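Do I need to wipe hand-held gripper pads between every run?
Declan Quinlan
Our protocol at Plikthorpe says clean the pads "regularly", a word that has started two arguments. We record fruit sorting with two hand-held grippers. What do others write down?

Róisín Fahy
Every 34 runs, and at once after any spill. Put the number in the protocol or people will choose their own, and theirs will be never.

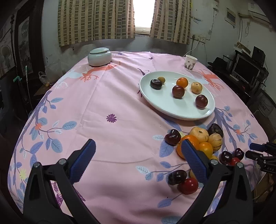
Pad care belongs on the same sheet as the object list. Ribbed pads hold juice in the grooves, so use a soft brush with plain water and let them dry. Plums and cherries go last in our order, after the oranges. Swap props by the list too — a plate of fruit beside a loose pile invites improvising.

Fahad Yousafzai
We wipe ours when they look bad. Works fine.

Úna Heffernan
Fahad, define bad. I had to redo 78 runs over that word.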